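Visit to Gurik, Lelthorpe: notes for the February equipment budget

Three of us from Ehlers went over to Lelthorpe to see how Gurik runs its hand-held gripper sessions before we put in our own request for money. Nele Eichhorn met us at the door and gave up most of her morning. Vokell, who may supply us, had nobody there, which made it easier to ask about prices.

Gurik started with one pair of grippers and now keeps several. Nele said the grippers were the simple part of the budget. The parts they left out the first year were spare finger pads, replacement marker cubes, storage and the hours spent checking recordings. Her advice was to hold back $200 a month for small parts and to order the pads in boxes of 50. They ran out twice by ordering singly.

We asked about a full robot arm. She would wait. Gurik priced one early on and found that the room work alone (floor fixing, a guard, a new power line) came to $1,563 before the arm itself. With hand-held units an operator only needs a table and some space to stand, and the room can go back to other uses afterward.

Training takes less time than we had planned for. A new operator gets a half day with someone experienced, then works alone on easy pick-ups. Gurik pays for 80 hours of operator time a month and does not always use them all. We had twice that in our draft, so I have cut it.

We spent the last part of the visit watching a session at a white table near the stairs. The operator worked with a gripper in each hand and small everyday objects. I had pictured something more like a workshop - it is a plain room with office chairs and a water dispenser.
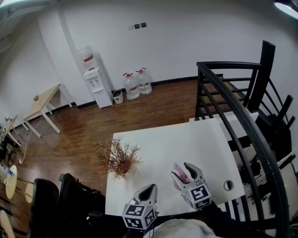

A small pink and lavender item in the right gripper, with a dried plant on the table.

Still to settle before February: whether Vokell will quote for cubes separately, who looks after the spares, and which of our rooms has a table we can keep clear. Nele has offered to look over the parts list when we have one.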